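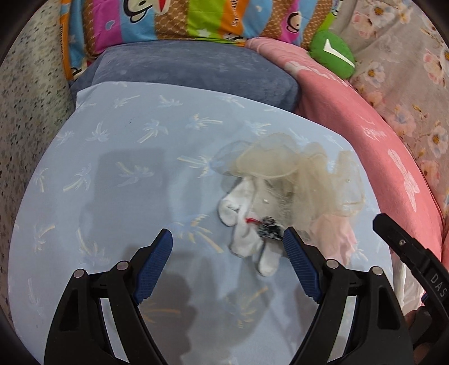 Speaker notes - mixing an instrumental prog record in odd meters
Rusport session, Wednesday slot, 40 minutes plus questions

Slide 1. Title. Say who played: Araba Essien, guitars; Ekow Agbeko, drums; Archana Semwal, fretless bass. Cecilia Bawa mixed. I edited and did the stems. Album is Stunedside, out in October.

Slide 2. Source material. 80 drum takes across nine tracks, recorded at Ekutthorpe. Guitars were tracked at home to a fixed click and reamped later. Total file count at handover was 2,121. Mention that file names had no take numbers until track four. Pause for groans.

Slide 3. Tempo map. Opening track starts at 165 bpm in 7/8, drops to 100 for the middle section. The click was programmed in eighth notes throughout. Quarter-note clicks caused the drummer to turn the beat around at every second bar. Play clip A, then clip B. Clip B is short, so don't talk over it.

Slide 4. Low end. Eight-string guitar and fretless bass overlap from 70 to 200 Hz. Guitar high-passed at 90 in the heavy sections, left open in the clean ones. Bass split into two bands, low band compressed hard, high band left alone for the slides. Show the plugin chain only if asked.

Slide 5. Keyboard solos. Akosua Dogbe sent hers as MIDI plus a printed audio reference. We used the audio. The MIDI was kept for doubling the unison line with guitar at the end of track six. Timing offset was 11 ms - fixed by hand, phrase by phrase.

Slide 6. Loudness. Two masters, one for streaming and one for CD. The CD master is louder by 2 dB. The Owusu remix uses the streaming master as its source and should have used the stems. My mistake, say so briefly.

Slide 7. Session files. Tempo map and a drum stem from track two can be downloaded from the event page. No guitar stems, Araba still has to approve them.

If time is short, skip slide 5. Leave the house level where it is for the last clip.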